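Spinning reel care after a saltwater session

Salt left under the line roller does more damage than a season of casting. Rinse within 5 hours of leaving the water. Use fresh water at low pressure – a jet drives salt past the seals.

Tighten the drag fully before rinsing, then back it right off for storage. A drag left done up flattens the felt washers and the first run will be jerky.

Remove the spool and wipe the main shaft. Old grease that has gone grey should come off with a rag and a little methylated spirits. Leave 15 minutes for the spirits to flash off before putting on new grease.

Oil and grease are not interchangeable:

Line roller bearing: one drop of light oil
Handle knob: one drop of light oil
Main gear: thin film of grease on the teeth
Anti-reverse clutch: leave alone

Xiaoqing Luo uses the Cenarano reel grease, which stays put in summer heat. I use Broletti and find it a bit stiff before September.

Dry the reel body with cloth, never paper towel, which sheds fibre into the bail arm.
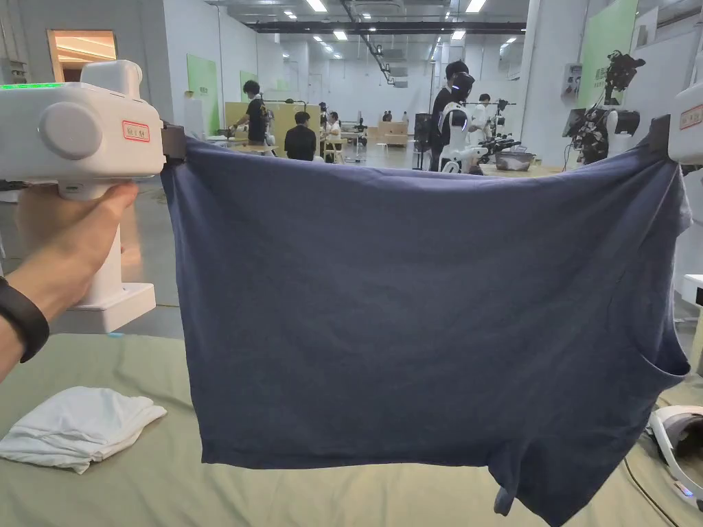
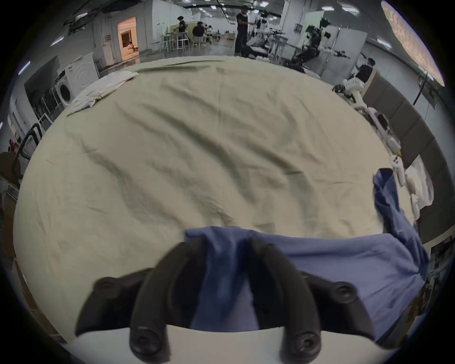 Braid holds salt longer than mono. Strip off the length you cast, soak it in a bucket and wind it back on under light tension through a damp rag. Check the first few metres for fluff and cut back to clean line.

Updated 2023-05-03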